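Gathering simulated demonstrations for a slider task: how varied should the starting positions be?

Posted by Degefa

Our department at Drimico is assembling a set of simulated examples for a learning system that is to move one named slider on a mixer panel to a given mark. We have 70 examples, all with the sliders beginning at the same heights. Before recording continues, we should be grateful for advice on whether the starting heights ought to differ.

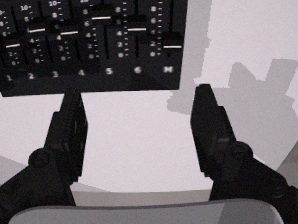

The instruction given with each example names a channel and a value between 0 and 10, for instance "set channel 4 to 8". At present the close view is the only one supplied to the system.

Edow

The starting heights should certainly differ. A system trained from zero alone may learn a fixed upward push and disregard the scale. We would advise the following.

Draw a new height for every slider before each example, including those that are not to be moved.

Record a second view from across the room, so that the whole arm and the table are included.
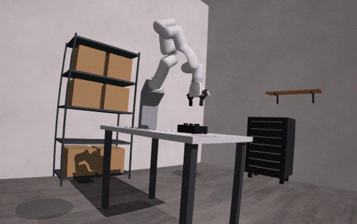

Turn the panel by a small angle between examples -- the same angle each time teaches very little.

Keep failed attempts in a separate folder, with the final slider value noted.

Paltedthorpe

I agree with the above. In September we discarded 51 examples where a neighbouring slider had been knocked and the label did not say so. Please check the final value of every channel, and the master also.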